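Home Guides Kitchen Garage Desk & Paper About

Search this site Go

How to Clear a Work Table and Keep It Clear Until at Least Tuesday's Leftovers

Every flat surface in a house is a shelf that hasn't been informed yet. I have owned my work table for nine years and for most of that time I couldn't have told you what color it was. What follows is the method I use now. It takes an afternoon, it costs almost nothing, and you will find your good scissors.

What you need

Three boxes, any size, as long as you can lift them full. A trash bag. A damp rag and a dry one. Masking tape and a marker. A chair you are not allowed to sit in.

Step 1. Take everything off

I mean everything, including the lamp and the mug of pens. The temptation is to tidy around the big items, and I did it that way for years. All you get is the same mess with straighter edges. Put it all on the floor. The floor will look terrible, which is useful, as you'll need to walk through here to get to bed.

Step 2. Clean the top before you do anything else

Wipe with the damp rag, then the dry one. Do the underside of the front edge too, where the old tape lives. If there are glue spots, lay the damp rag over them for ten minutes and scrape with an old plastic card. My library card from a town I no longer live in has found its calling.

Step 3. Sort into the three boxes

Label them HERE, ELSEWHERE and ARGUE. HERE is for things you use at this table every week. ELSEWHERE is for things that belong in another room and know it. ARGUE is for the rest: the charger for a phone you gave away, the 2,000 staples you bought when you owned a stapler, the single hinge.

Don't settle the arguments yet. My sister-in-law Samira Chamoun spent a whole evening deciding about one hinge, and the table was full again by breakfast. Tape the ARGUE box shut and write the month on it. Mine says April. If you haven't opened it by the following April, give it away still taped.

Step 4. Empty the ELSEWHERE box right now

Walk it around the house and put things down where they go. If you leave the box by the door it becomes furniture. I had one by my door long enough that guests put their keys on it.

Step 5. Decide what gets to live on the table

Here is the strict part. Pick 2 things. For me it's the lamp and a shallow tray. Whatever else is in the HERE box goes within arm's reach but off the surface: a drawer, a wall hook, a cart. Marwan Jaber, my neighbor, allows himself a radio as well and calls it a fixture. We don't discuss it.

The tray matters more than it looks. Small stuff will land on your table whatever you do, and a tray gives it somewhere to land. When the tray is full, you empty the tray. You don't get a second tray.

Step 6. Mark your working area

Run masking tape across the table about a forearm in from the back. Behind the tape, the lamp and tray. In front of the tape, only the job you're doing this minute. When you stop for the day, the front goes bare, even if the job isn't finished. Put it in a box lid and slide the lid on a shelf.
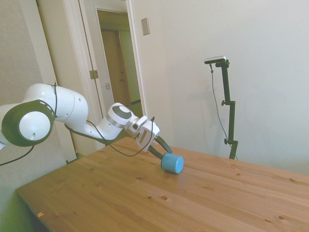 People object that they'll lose their place. You won't. Fold a scrap of paper, write the next thing to do on it ("sand the left leg," "call about the missing screw"), and leave it on top of the lid. I've come back to a note after a month and known exactly where I was, and also that I'd never called about the screw.

Step 7. The evening sweep

Set a kitchen timer for the length of one song. Clear the front, glance at the tray, push the chair in. When it rings, stop, even if you're enjoying yourself, though I can't say that has come up.

Common problems

Someone else in the house uses the table. Give them their own box lid with their name on it. Anything they leave out goes in the lid, without remarks. The remarks are the hard part.

Round things roll off. Check whether the table is level by setting a marble in the middle. If it wanders, fold cardboard under the low leg until it loses interest.

The mail keeps arriving. Open it standing up, over the recycling bin. Once you sit down with mail, it has won.

You can sit in the chair now.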